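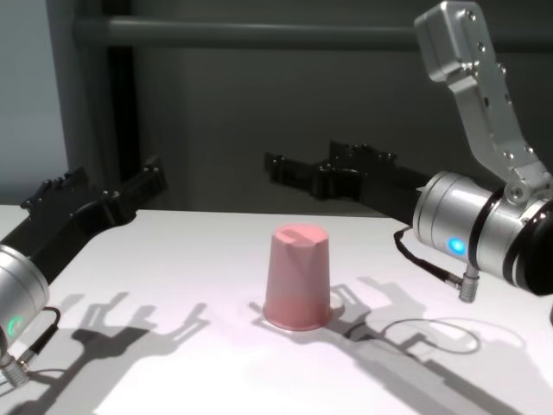 Podgate Paper Crafters
Minutes of the June get-together

Keegan McKinnon opened the meeting at 7:10 p.m. and gave a lovely warm welcome to everybody, with a special hello to the two ladies joining us from the Boersma scrapbooking circle (we do hope you'll come back!). The minutes from May were read and accepted, with one correction: the embossing powder we ordered was pearl, and I had written gold. My apologies.

Card drive. We have 167 finished cards in the box for the Cemine nursing home and the goal is still 200, so please keep stamping. Birthday and thinking-of-you cards are the ones they run short of. Envelopes should be tucked behind the card and left unsealed. Keegan will drive the box over once it is full.

Die-cutting machine. We had a good long talk about this one, longer than planned. The Rorik is priced at $169 with the small plates, and most of us felt it would get plenty of use at the layout nights. A few members would like to try one first, which seemed fair, so the vote was put off until next month.

Ink swap. Bring your pads, markers and any ribbon you've fallen out of love with. Please test the markers on scrap paper at home, as we had several dried-up ones last time.

Workshop. The shaker card class has 13 people signed up and is now full. Bring your own scissors and adhesive.

Other business. It was asked whether we could start half an hour earlier in the summer. Agreed, so July begins at 6:30 p.m.

Meeting closed at 8:45 p.m., followed by lemon bars and a good deal of chatter over the new floral stamps.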